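Hearing people in big rooms
Speaker notes, August 2020

Start

Thank everyone for coming. Check the back row can hear before going any further. If they can't, use it: this is the talk.

Say what the talk covers. Why speech gets lost in large rooms, what we tried at Tillenel, what it cost, what I would do again. Nothing on music. Music wants different things from a room and I only know the speech side.

Slide 2 — The complaint

Tillenel is a former works building. It seats 151 for meetings and it was let out as it stood, with hard floor and bare walls. People liked the space. Then they sat in it for an hour and went home with a headache.

Read out two lines from the comments book:
"Could hear he was talking, couldn't hear what about."
"Fine until the tea urn went on."

The first one is the important one. The talker was loud enough. The words ran into each other.

Slide 3 — What goes wrong

Clap once. Wait. Let them hear the tail in this room.

Sound leaves the mouth, hits walls, floor and roof, and comes back late. A reflection that arrives very soon after the direct sound helps, as the ear adds the two together. One that arrives later lands on top of the next syllable. Consonants suffer first. They are quiet and short, and the vowel before them is still hanging in the air.

Turning the speakers up makes the vowel louder as well. Most halls do this first (we did) and it makes things worse for anyone with hearing loss.

Keep this slide short. Do not get drawn into the formula. If asked: bigger volume, longer tail; more soft surface, shorter tail. There is a handout with the sums.

Slide 4 — Who loses out

People with hearing aids. Older aids bring up everything, tail included.
People listening in a second or third language.
Children, who are worse than adults at guessing a missed word.
Anyone at the back, where there is more reflected sound than direct.

Ask for hands: who has nodded along to something they did not catch? Leave a pause.

Slide 5 — What we tried, cheapest first

Moved the talker. We had them at the narrow end, speaking down the length of the room. Turning the seats to face the long wall brought the furthest row much closer. Free, done in a morning.

Rule about the urn. Off during speaking. Same for the fan heaters — these go on an hour before and off at the start. Caused more arguments than anything else on this list.

Curtains. Heavy ones, hung with plenty of fold, a hand's width off the wall. Thin curtains stretched flat did very little. We bought the thin ones first and they are now dust sheets.

Microphone technique. Close to the mouth, every time, including for questions from the floor. "I don't need a mic, I've got a loud voice" is to be refused politely. The loop system only carries what goes into the mic.

Panels. Mumitz supplied 50, in the plainest finish they do. We put them on the back wall first and got rid of the worst single echo, the one that came back to the talker and made them stumble.

Slide 6 — Money

The full order for panels came to more than we had, so we bought in 3 lots over a year. I would recommend this even with the money in hand. After the first lot we changed our minds about where the second should go.

Stavum lent us a sound level meter. Borrow one if you can. It settles disputes about whether the heaters are "really that noisy".

Skip this slide if running late.

Slide 7 — Roof

The walls got better and the middle of the room did not. Sound was still going up and coming down late. With a flat low ceiling you can stick tiles on it and be finished in a weekend. With height, you need access equipment, someone who will sign off the fixings, and a plan for cleaning whatever you hang.

Options: panels fixed flat to the underside of the roof, or baffles hung on edge. Baffles work on both faces, so you get more from each one. They also get in the way of lights and sprinklers, so ask before you order.

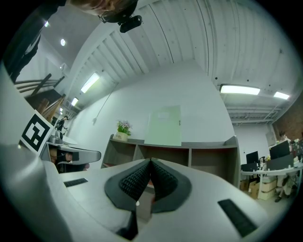 Gitau Chege argued against touching the roof at all. He said that at Shirima they spent the money on carpet and a lower canopy over the speaking end, and got most of the benefit for a room holding 400. His words were "treat the part people talk in and leave the rest of the air alone".

Give his view fairly. It is a good answer where the speaking end never moves. At Tillenel it moves, as the room is used for meals, exams and dancing, and a canopy would be in the wrong place half the time. We hung baffles in June, over the middle only. The tail is shorter. The corners are still poor and we don't put seats there.

Slide 8 — If you only do a little

Bring seats closer.
Switch off the noisy things.
Pass the mic, and wait for it to arrive.
Hang something thick on the wall facing the talker.
Clap before and after, from the same spot.

Questions

Repeat each question into the mic before answering.

Likely ones: fire rating of curtains (ask the supplier for the certificate, don't take their word), egg boxes (no), plants (no, but nice). Handouts are on the table by the door, large print copies underneath.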